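Podberg cell: care and setup. Notes, Osamu Morikawa, 5/20/19

Slide 1. Say who I am, keep it short. Two arms, one bench, in use since December.

Slide 2. Daily start. Wipe the gripper fingers, check the bracket bolts, run each arm to home at low speed. Takes 30 minutes if the cables need tidying.

Slide 3. The cue task. Grip the stick near its top end. If it slips, clean the pads before raising the force. Put the table back on its marks after every knock. We logged 711 shots and re-taught the start point 186 times, mostly because the mat had crept.

Slide 4. Spares from Besnard. Mention the wait for pads, then take questions. 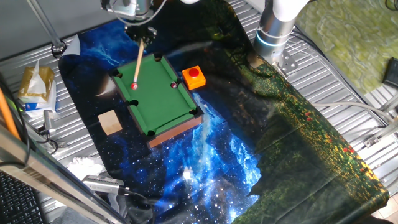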